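Wakar Rental Moves Its Equipment Records to Printed Square Codes
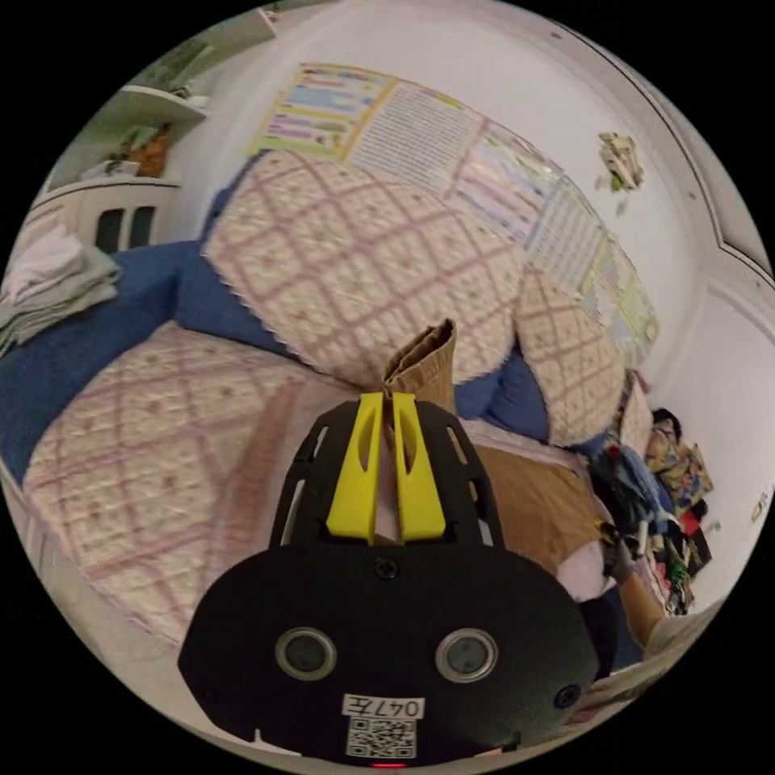
Wakar, the equipment rental chain, will stop using engraved metal tags on its small equipment in February and switch to printed adhesive labels supplied by Zorivix. The change covers the depot on Nguyen Road first. Each new label carries a short asset number that staff can read at the counter and a machine-readable code that opens the service record. The layout is a common one: a white sticker on a black housing, for instance, with "047左" in dark characters and a small square QR code directly beneath it. Wakar's version will put the number above the code in the same way, and the number will be printed large enough to read at arm's length.

The depot now keeps two sets of records. The engraved tag number is written on the rental slip, and the service history is held in a separate file under the maker's serial number. Matching the two is done by hand. The company said in a notice to account holders on Thursday that most billing corrections at the depot come from slips on which a digit was misread or left out.

Under the new system, the asset number and the serial number are entered once in Adov, the inventory program Wakar already uses for its larger machines. Scanning the code at check-out attaches the item to the customer's account. Scanning it again on return closes the rental and shows the date of the last inspection. Items past their inspection date cannot be checked out until a technician clears them.

The first batch consists of 800 labels. Half of these, 400, are assigned to drills, sanders and other hand-held tools. The rest will go to pumps, heaters, work lights and extension reels. Ladders and scaffold parts keep their stamped numbers for the time being and will be handled separately.

Zorivix specifies a polyester face with a clear overlaminate and an acrylic adhesive. The surface has to be cleaned with alcohol and dried before the label is applied, and the item should be kept out of service for 2 hours afterward. Labels are not to be placed over vents, seams or textured grips. On curved housings the code must sit on the flattest available area, as a code wrapped around a tight radius may not scan.

The human-readable number stays mandatory. If a code is scratched or covered in paint, counter staff can key in the number and reach the same record. Replacement labels will carry the original number, and the damaged label must be removed before the new one goes on. Numbers from retired equipment will not be reissued.

A trial at the depot used 40 items, mainly cordless tools. Wakar has not published scan rates from the trial but said the label position was changed on several models to keep it clear of the battery release.

Customers do not need to do anything. Open rentals will be closed under the old tag numbers, and labels will be applied as items come back. Rental rates and deposit terms are unchanged. Old slips remain valid for returns at the Nguyen Road counter.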